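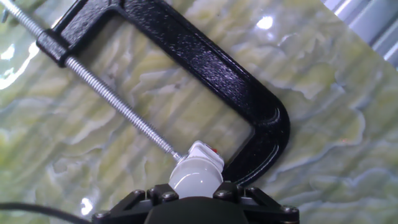 Gluing old furniture back together is my favorite thing in the world right now and I need to tell somebody, so, thread! I've been at it since November and I have opinions on chairs, drawers, hide glue and what people did to perfectly good dressers with a can of brown paint. If you want to start too, you need less than you think. A plain black C-clamp with a long threaded screw, like the one lying on the marble up there, will get you through a surprising number of jobs.

My first piece was a kitchen chair from the Buthelezi salvage yard outside Ararham. It wobbled so badly the guy at the counter wouldn't let me sit on it. I loved it instantly.

First big lesson - take the whole joint apart. I spent two weekends squirting fresh glue into the gaps and feeling very clever, and the chair wobbled again before the month was out. New glue does not want to stick to old glue. You have to knock the joint open, clean it down to wood and start over.

Knocking it open is scary the first time! Use a rubber mallet, or a regular hammer and a block of scrap with a rag over it. Go a little on one side, then a little on the other. And put masking tape on every leg and rung with a letter on it BEFORE you start. I did not do this. I had a very nice pile of sticks and a long evening.

Old hide glue is wonderful stuff, by the way. Warm water and patience and it lets go. If the glue is white or yellow and rubbery, somebody got there before you, and you'll be scraping for a while. Put some music on.

Second lesson, do a dry run. Every clamp, every pad, every rung, no glue anywhere. If something doesn't close up dry it is never going to close up wet, and you don't want to find that out with your hands all sticky.

Third lesson: snug is enough. I used to crank clamps down until my wrists hurt, and all I got was squeezed-out glue and a nice round dent in a chair seat. Little offcuts of soft pine under the jaws fixed that for good.

OK, on to tops, since a few of you asked about the washstand. It's the best find I've ever had - 49 dollars at the Drindlow flea market, two drawers stuck shut, one caster missing, and a space where the stone top used to be. So now I'm down the marble rabbit hole, and I've fallen hard for green.
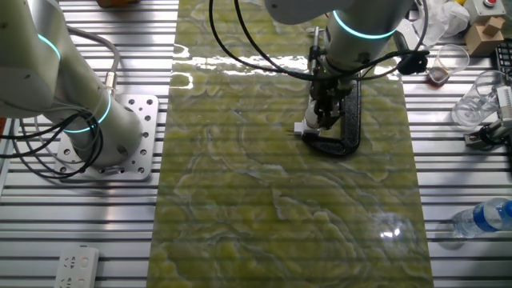 Olive and yellow-green with pale swirls running through. Imagine that with a pitcher of flowers on it!

Things I've learned about stone tops so far. They were often just set on the frame, held by their own weight, which is why so many went missing when people moved house. Carry one on edge, like a pane of glass, never flat. And keep lemon juice and vinegar far away, because acid eats the polish on marble and leaves a dull spot you can feel with a fingertip.

Not everything sold as green marble is marble, either. A lot of it is serpentine, a different rock altogether. Still gorgeous. Ask the seller before you pick a cleaner or a glue, as some green stones can warp if they sit wet on one side.

Back to the stuck drawers. I got the first one out by taking off the back panel and pushing from behind with both hands. It was full of paper! Grocery lists, a seed catalog, a bus timetable for a line I've never heard of. I'm keeping all of it in the drawer, where it clearly belongs.

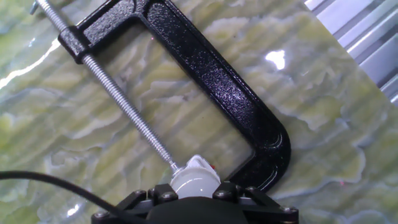
The second drawer was a swollen runner. I left the whole thing in a dry room for a few weeks and didn't touch it, which nearly killed me, and then one morning it slid right open. A candle stub rubbed along the runners and now it glides like new.

For anybody asking about finish, I'm using Skavex paste wax over shellac. Thin coats, an old T-shirt, lots of elbow grease. It smells great and a scratch can be touched up in minutes. I wouldn't use it on a kitchen table, but on a washstand it's perfect.

Next up is a rocking chair with one split arm, and I've already got the tape and the marker sitting out on the bench. If you've got a wobbly chair in the garage, post it! I want to see all of them.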